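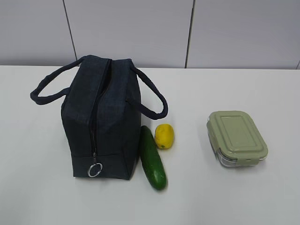
弁当(べんとう)は、外出先で食べるために容器に詰めて持ち運ぶ食事、またその習慣の総称。携行食の一種だが、主食と副食を一つの容器に組み合わせる点で乾パンや行動食とは区別されることが多い。家庭で作るもの、店で買うもの、職場や学校に配達されるものがある。中身は飯とおかずが基本、ただし果物や生野菜を別に添える例も多い。紺色の布製ランチバッグに、長方形の保存容器、きゅうり一本、黄色い小さな果物といった取り合わせも弁当の範囲に入る。容器に詰めた分だけを弁当と呼ぶか、袋に入れて持っていくもの全体を呼ぶかは人によって違う。本項では後者も含めて扱う。

名称
語源には諸説あり、定まっていない。「便利なもの」を意味する中国語由来とする説がよく引かれる。表記は弁当のほか辨當、便當など。台湾では便當の字が現在も普通に使われる。英語ではbentoで通じる場合が増えたが、packed lunchとの使い分けはあいまい。

歴史
古くは干し飯(ほしいい)。炊いた米を乾燥させたもので、そのまま、または水や湯で戻して食べた。握り飯も早くから携行された。近世に入ると花見や芝居見物の際の弁当が発達し、重箱や提げ重が用いられるようになる。幕の内弁当の名は芝居の幕間に食べたことによるとされるが、異説あり。
明治以降は鉄道の開業にともない駅弁が登場。最初の駅弁がどの駅のものかは複数の説があり決着していない。学校や工場に通う人が増えるとアルマイトの弁当箱が広く普及した。梅干しの酸で蓋に穴があくという話はこの時代のもの。
戦後は給食の拡大で学校弁当の機会が減った一方、持ち帰り弁当店とコンビニエンスストアの弁当が伸びた。電子レンジの普及で、冷めてもおいしい、という条件はやや緩くなっている。

容器
弁当箱の材質は木、竹、金属、合成樹脂など。曲げわっぱは杉やひのきの薄板を曲げて作る。飯の水分をほどよく吸うが、手入れに手間がかかる。金属製は丈夫でにおいが移りにくい反面、電子レンジには使えないものが多い。樹脂製は軽く、仕切りや密閉用のパッキンを付けやすい。
容量はmL表記が一般的。600mLと800mLがよく見かける区分で、前者は小食から普通、後者はしっかり食べる人向けと説明されることが多い。昔からの目安として、容量の数字とおおよその熱量の数字が近くなる、というものがある(飯とおかずを隙間なく詰めた場合)。揚げ物が多ければ当然ずれる。 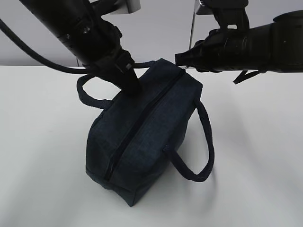

包みと袋
弁当を包む道具としては風呂敷やナプキンが古い。結び目がそのまま持ち手になり、広げれば敷物にもなる。巾着袋は子供用に多い。汁もれには弱いので、中にもう一枚袋を入れる家もある。通勤用では布の手提げ型が定着しており、小型の旅行かばんのような箱形、上面にファスナー、両脇に縄のような持ち手が付いた紺色の品はその一例である。口が大きくあくものほど容器を水平のまま入れやすい。底の幅が足りないと弁当箱を立てて入れることになり、おかずが片寄る。保冷用には内側にアルミ蒸着シートを貼った袋が使われるが、袋だけでは冷えないので保冷剤を併用する。洗えるかどうかは表示を確認のこと。

詰め方
飯を先に詰め、次に大きいおかず、最後に隙間を小さいおかずで埋める。隙間があると運ぶ途中で動く。汁気は切る。飯は温かいうちに詰めると形がなじむ、ただし蓋は冷めてから。湯気がこもると水滴がつき、傷みの原因になるる。
彩りは赤、黄、緑をそろえるとよいとされる。にんじん、卵焼き、青菜あたりが定番。生の葉物を仕切りに使う人もいるが、夏場は水が出るため避けたほうが無難。

衛生
食中毒の予防が中心。手洗い、十分な加熱、早く冷ます、低温で保つ。卵は半熟を避ける。前日の残り物は再加熱し、冷ましてから詰める。梅干しや酢に一定の抗菌作用はあるものの、効くのは触れている部分が主で、一個のせれば全体が安全というわけではない。きゅうりやミニトマトは洗ったあと水気をよくふき取る。へたは取る。切った野菜は切り口から水分が出るので、別の小さい容器に分ける方法もある。

諸外国の例
インドでは金属製の段重ね容器が使われ、ムンバイには家庭の昼食を職場へ届ける配達業がある。韓国ではトシラクと呼ぶ。台湾の鉄道弁当は排骨飯が有名。欧米の昼食持参はサンドイッチと果物丸ごと一個という組み合わせが多く、容器より紙袋や布袋が主役になりがちである。

文化
花見、運動会、遠足など行事との結びつきが強い。登場人物をかたどったキャラ弁は二十一世紀に入って広まったが、作る側の負担を問題にする声もあり、園によっては控えるよう求めている。節約目的の持参も根強い。二〇一〇年前後には「弁当男子」という語が流行した。最近あまり聞かない。

関連項目
駅弁
重箱
風呂敷
握り飯
幕の内弁当
給食

最終更新 2021年10月27日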